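Open afternoon at Wedaseo: door handling in simulation

I went to the open afternoon at Wedaseo on 15/04/2026, mostly because I wanted to see how they train the door routines for Yan before any of it goes near hardware. The invitation promised a live demonstration and a talk. The talk ran long and the demonstration was cut to two runs.

Muthu Bhat did the technical part. The simulator is called Clostus and it was written in-house, apart from the contact solver, which they took over from an older project and have been patching since January. Each training batch uses 244 room layouts. Furniture, floor finish and lighting are shuffled between layouts, and so is the stiffness of the hinges. Handle height varies as well, within limits that Muthu had on a slide but went past too quickly for me to copy down.

I asked why so much effort goes into doors. The answer was that a lever handle needs a grip, a turn and a pull along an arc, and the base has to move at the same time without clipping the leaf. Most of their failures come in the last part. Double doors are harder again, as the planner has to decide whether one open leaf leaves enough room to pass.

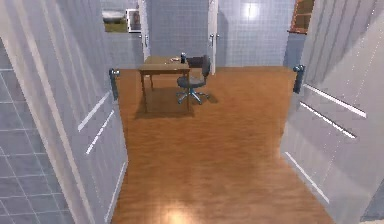 Collision checking is done against simplified shapes. Panel mouldings are dropped altogether and a chair is treated as a cylinder, castors included. I was doubtful about that, as a chair base sticks out well past the seat on most models, but the cylinder is sized to the widest part and the planner keeps clear of it. The cost is that it sometimes refuses a gap a person would walk through.

A batch takes 185 minutes on their current machines. The log from the latest one listed 414 failed attempts, sorted by cause, with slipped grips near the bottom. I would have liked the total number of attempts next to it.

Questions closed before I could ask about glass doors. The slides are meant to go up on the Tukance page, and I'll add the handle height limits when they do.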